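Prendum 파지 상태 추정 모듈

수건, 행주 같은 테리 직물을 손잡이형 그리퍼로 다룬 영상에서 파지 상태를 프레임 단위로 추정하고, 그 결과를 정책 학습용 라벨로 내보내는 도구 모음이다. 이 문서는 코드 구조, 데이터 형식, 알려진 제한을 정리한다. 입력은 그리퍼에 장착된 카메라의 RGB 영상과 손가락 벌림 폭 신호이다.

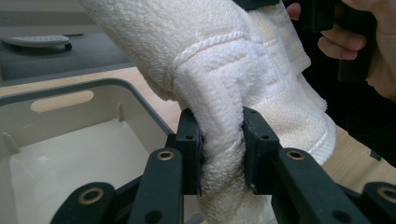
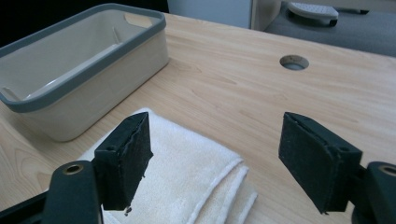

흰 수건과 수납함 작업. 첫째 사진은 파지 상태(closed_on_object), 둘째 사진은 벌림 상태(open_near_object).

1. 범위

Prendum은 세 단계로 나뉜다. 동기화(sync), 상태 추정(state), 내보내기(export)이다. 로봇 제어기는 포함하지 않는다. 내보낸 라벨을 제어기에 연결하는 어댑터는 Carnow 저장소에 있으며 버전 관리도 그쪽에서 한다.

지원하는 대상은 단색 또는 단색에 가까운 직물이다. 무늬가 강한 직물은 분할 마스크가 무늬 경계에서 끊기는 경우가 많아 기본 설정에서 제외했다. 딱딱한 물체는 state 단계가 오류 없이 돌아가지만 라벨을 신뢰할 수 없다.

2. 설치

Python 3.10 이상. GPU는 분할 모델 추론에만 쓰이며, 마스크 캐시가 이미 있으면 CPU만으로 나머지 단계를 실행할 수 있다.

pip install -e .
prendum check-env

check-env는 코덱, CUDA 버전, 캐시 디렉터리 쓰기 권한을 확인한다. 경고만 있으면 종료 코드 0, 필수 항목이 빠지면 1을 돌려준다.

3. 실행 순서

prendum sync --session 세션경로
prendum state --session 세션경로 --config configs/terry.yaml
prendum export --session 세션경로 --format parquet

sync는 영상 타임스탬프와 폭 신호를 맞춘다. 두 스트림의 시계가 다르므로 세션 시작 시 그리퍼를 완전히 닫았다 여는 동작을 2회 넣어야 한다. 이 동작이 없으면 오프셋을 수동으로 지정한다(--offset-ms). 자동 추정과 수동 값이 모두 있으면 수동 값이 우선한다.

state는 프레임마다 직물 마스크, 손가락 패드 마스크, 폭 값을 합쳐 상태를 결정한다. 중간 산출물은 세션 폴더의 cache 아래에 저장된다. 설정을 바꾼 뒤에는 --no-cache를 붙이거나 해당 폴더를 지운다. 설정 해시 비교는 아직 마스크 캐시에 적용되지 않는다.

4. 상태 정의

open_far: 손가락이 벌어져 있고 직물 마스크가 관심 영역 밖에 있다.
open_near: 손가락이 벌어져 있고 직물 마스크가 관심 영역 안에 있다. 내보낼 때는 open_near_object로 기록된다.
closing: 폭이 감소 중이며 접촉 판정은 아직 없다.
closed_on_object: 폭 변화가 멈췄고 두 패드 사이에 직물 마스크가 있다.
closed_empty: 폭이 하한에 도달했고 패드 사이에 직물이 없다.
unknown: 마스크 신뢰도가 임계값 아래이거나 폭 신호가 누락되었다.

얇은 가장자리 한 겹을 잡은 경우 폭만으로는 closed_on_object와 closed_empty를 구분할 수 없다. 이때는 마스크 쪽 판정을 따른다. 마스크도 불확실하면 unknown으로 남기고 보간하지 않는다. 초기 버전은 앞뒤 상태로 빈 구간을 채웠으나 미끄러짐 구간이 사라지는 문제가 있어 제거했다.

5. 데이터 구성

현재 공개본은 3386개 에피소드이다. 수집은 Tamayo 작업실에서 했고 8월에 촬영분을 마감했다. 에피소드 하나는 다음 파일로 구성된다.

rgb.mp4: 손목 카메라 영상
width.csv: 손가락 벌림 폭, 단위 mm
meta.json: 작업 종류, 수집자 코드, 보정 파일 참조
labels.parquet: 프레임별 상태와 신뢰도

labels.parquet의 열은 frame_idx, t_ns, state, conf, source이다. source는 auto 또는 manual이며, 사람이 수정한 행은 conf가 1.0으로 고정된다. 학습 시 conf를 가중치로 쓴다면 manual 행의 비중이 과도해지지 않는지 확인해야 한다.

분할은 세션 단위로 한다. 같은 세션의 에피소드가 학습과 평가에 동시에 들어가지 않도록 splits 폴더의 목록을 그대로 사용할 것. 에피소드 단위로 무작위 분할하면 배경과 조명이 겹쳐 평가 점수가 높게 나온다.

6. 수동 검수

자동 라벨 중 70개 에피소드를 뽑아 Nidia Valderrama와 Rigoberto Cusi가 각각 독립적으로 검수했다. 불일치 프레임은 Oľga Zeman이 최종 판정했다. 불일치는 대부분 closing에서 closed_on_object로 넘어가는 경계에 몰려 있었다. 테리 직물은 눌리면서 계속 압축되므로 접촉 시점을 한 프레임으로 정하기 어렵다. 평가 스크립트는 경계 앞뒤 2프레임을 허용 구간으로 처리하며, --strict를 주면 허용 구간 없이 계산한다.

검수 도구는 prendum review로 실행한다. 저장은 S, 다음 전이 지점 이동은 N, 되돌리기는 Z. 되돌리기 기록은 프로그램을 닫으면 사라진다.

7. 설정 항목

mask.threshold: 직물 마스크 이진화 임계값. 흰 직물이 밝은 상판 위에 있을 때 낮추면 상판 일부가 마스크에 포함된다.
mask.ignore_regions: 링크와 손가락 본체를 가리는 고정 마스크. 카메라 각도를 바꾸면 다시 만들어야 한다.
width.min_mm: 완전히 닫혔을 때의 폭. 패드를 교체하면 재측정한다.
width.stall_window: 폭 변화가 멈췄다고 판단하는 구간 길이(프레임).
roi.mode: fixed 또는 follow_pads. 기본값은 follow_pads이다.
export.drop_unknown: 기본값 false. true로 두면 시간 간격이 불균일해진다.

패드 마모는 설정으로 보정되지 않는다. 패드 표면이 닳거나 보풀이 일면 패드 마스크의 윤곽이 흔들리고, 흰 직물의 섬유가 패드에 묻었을 때도 비슷한 오류가 난다. meta.json의 pad_rev 값으로 교체 전후 세션을 구분할 수 있다.

8. 알려진 문제

- 작업자의 손이 관심 영역에 들어오면 closed_on_object의 신뢰도가 떨어진다. 손 마스크는 Bonemis 브랜치에 있으며 아직 병합하지 않았다.
- 흰 직물이 과노출되면 접힌 층 사이의 경계가 사라진다. 겹 수 추정(layers)은 실험 기능이며 기본으로 꺼져 있다.
- 수납함 안쪽 벽이 밝은 경우 빈 수납함을 직물로 오인하는 프레임이 있다. 폭 신호가 정상이면 최종 상태에는 영향이 거의 없으나 open_far가 open_near로 바뀔 수 있다.
- 가변 프레임률 영상은 sync에서 거부된다. 먼저 고정 프레임률로 변환할 것.
- Windows에서 경로에 한글이 있으면 review의 미리보기가 열리지 않는다.

9. 변경 요청

라벨 오류는 세션 이름과 frame_idx 범위를 적어 이슈로 등록한다. 화면 캡처만으로는 위치를 찾을 수 없다. 상태 정의를 바꾸는 요청은 Aníbal Carhuamaca, 내보내기 형식 관련 요청은 Milagros Guzmán에게 배정한다. labels.parquet의 열을 추가하는 변경은 스키마 버전을 올리고 tests/test_schema.py를 함께 수정해야 한다.

코드는 MIT, 데이터는 CC BY 4.0.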